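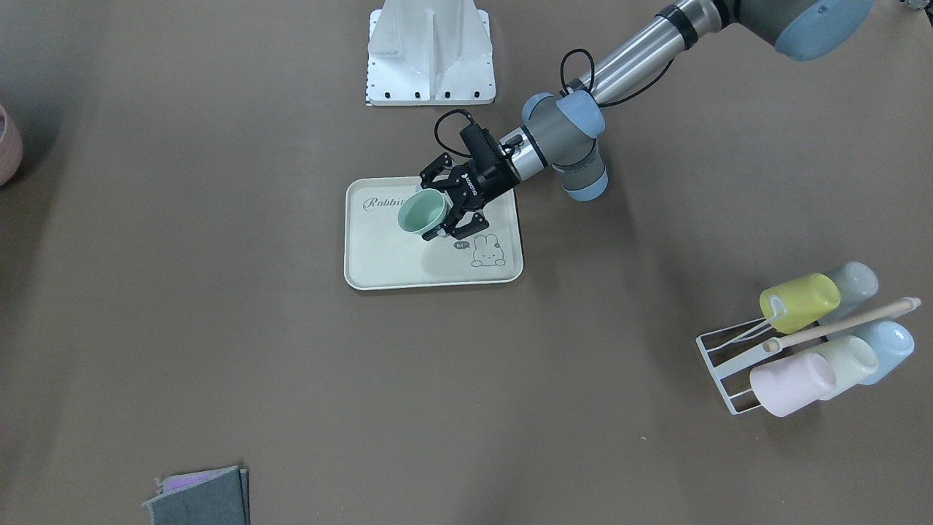 Posted by Manee Kongkaew, Study Coordinator, Farnavex
Wednesday, December 7, 2022

Participants wanted: robot kitchen chores study, Hirkstead

Farnavex is looking for people who wash dishes, clear tables or put away crockery, at home or for a living. We want your opinion on how well a two-finger robot arm handles the same work. You do not need any technical background.

The arm can hold a cup by itself. We do not yet know if it is good enough for a real kitchen. Cups on a wire rack sit at different angles, and a small tray leaves little room for a bad placement. Speed is a problem too. Most of our own staff still put the dishes away faster by hand, and we would like to hear from people outside the company.

What you will do

You will attend one session at our Hirkstead site. You will move cups between a drying rack and a tray by hand, then watch the arm do the same job. After each round you fill in a short form on care, speed and whether you would leave the machine alone with your own dishes. A session has 21 rounds with a break halfway. You will not operate the arm.

Who can apply

Adults 18 and over who do dishes at least a few times a week. We especially want to hear from café, hotel and school kitchen workers. You should be able to stand at a table for short periods. Stools are available. Employees of Farnavex and their families cannot take part.

Pay

$41 per session, paid by check or gift card the same day. Parking is free.

How to apply

Call the front desk, extension 546, and ask for Ebenezer Agyeman or Syfiqah's scheduling line. Leave your name, a phone number and the hours that suit you. Evening sessions are available.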